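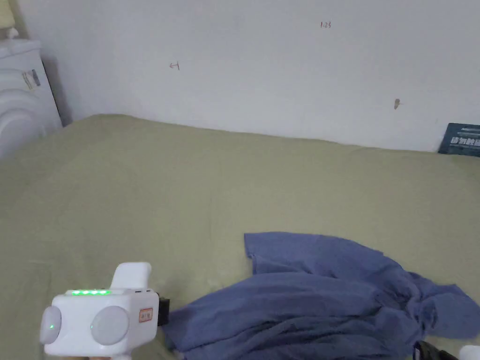 Leopoldo Tapia thinks I've got the whole question backwards. He told me so in a long comment on the first draft: people don't sleep badly because the room is too warm, they sleep badly because they go to bed in a warm room and then lie there being annoyed about it. Fair enough! I've kept his objection at the front of this section because I kept bumping into it while I was reading the diaries, and I'm still not sure I can get around it.

**Figure 3.** Bed with a green sheet against a white wall. The bedding categories used in the diaries are explained in Section 4.2.

### 4.2 What people put on the bed, and when

Let me back up a little. The sleep diaries asked for bedtime, wake time, a comfort score, and a line on bedding. I'd expected the bedding line to be dull (I nearly dropped it to save space on the page), and it ended up being the part I read first every morning. People wrote about sheets the way they write about the weather. One household in Raltard filled the margins with notes on which side of the bed had the second blanket, and why, and who had moved it.

I sorted the answers into four groups: sheet only, sheet plus a light cover, sheet plus a heavy cover, and "changed during the night." That last group gave me the most trouble. A person who kicks off a comforter at two in the morning and pulls it back at five has slept under two different beds, as far as the body is concerned, and a single comfort score in the morning doesn't tell me which one they were scoring. I tried splitting those nights in half. It looked tidy in the table and made no sense when I read it next to the diaries, so I put them back together and left the group as it was.

The August diaries are where the sheet-only nights pile up, as you'd guess. What I didn't guess was how stubborn the habit would be afterward. Plenty of people in Wekgate stayed with a bare sheet well after the nights had cooled off, and their comfort scores slid a bit each week without any change in what was on the bed. When I asked about it in the follow-up calls, the answers were mostly practical — the heavy covers were in a box, the box was at the top of a closet, and getting it down was a weekend job. I love this answer and I have no statistical way of handling it.

Fabric was harder. We asked people to copy the fiber content off the label, and a lot of labels had been cut off or washed blank. I coded those as "unknown" and kept them in, because throwing them out would have meant losing the oldest and most-used bedding in the whole set, and that's the stuff people said they liked best. Where the label could be read, cotton and cotton blends covered nearly everything. I wouldn't lean on any comparison between fibers here, and I'd be a little suspicious of anybody who did.

Now, back to Tapia's point. If annoyance is doing the work, then people who chose their bedding should report better nights than people who had it chosen for them, even at the same room temperature. We do have a small piece of this. In the Asano guest rooms the bedding was fixed, and the scores there run lower than in the home diaries at matching temperatures. But a guest room is also a strange room, with a strange pillow and somebody else's plumbing, so I can't pull the two apart. The Briggs interviews (Section 6) get closer, and I'd send a skeptical reader there before asking them to believe anything in this one.

One last wrinkle in the coding. Some people counted a mattress pad as bedding and others didn't, and our instructions never mentioned it. I went through the free-text lines by hand and moved the pad out of the count wherever it was named. Where it wasn't named, I left the entry alone, so the "light cover" group probably has a few pads hiding in it. The corrected form has a separate box for pads, and the second round of diaries uses that version throughout.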